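Publications > Skirdale Manipulation Group > Gripper Trials > Section 4

Overview | Methods | Results | Data | Contact

4.2 Small rigid objects with a flexible lid

Coffee pods turned out to be our favorite test item. They are light, they taper, and the foil lid marks easily if a finger lands in the wrong spot. We ran 30 picks with each of the 2 finger sets, the Trindbridge soft pads and the harder Udberg tips, on the same arm and with the same controller gains. The wrist camera stayed on throughout, so every grasp could be checked from close up (Figure 4).

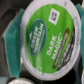

Figure 4. Wrist camera view of a Green Mountain Dark Magic pod held between two teal fingers, with part of a second pod at lower left.

At this distance the large lettering on the lid is easy to read, but the small print is lost to blur. We were delighted to find that the tilt estimate needs none of it — the white rim alone gives a clean oval to fit. The Assefa controller took that fit at 20 Hz and corrected the wrist angle before release.

The soft pads did very well here! They dropped 2 pods in the full run, both during fast turns, and we see plenty of room to improve on that with a gentler speed profile.

Contact the group | © Skirdale Manipulation Group | Back to top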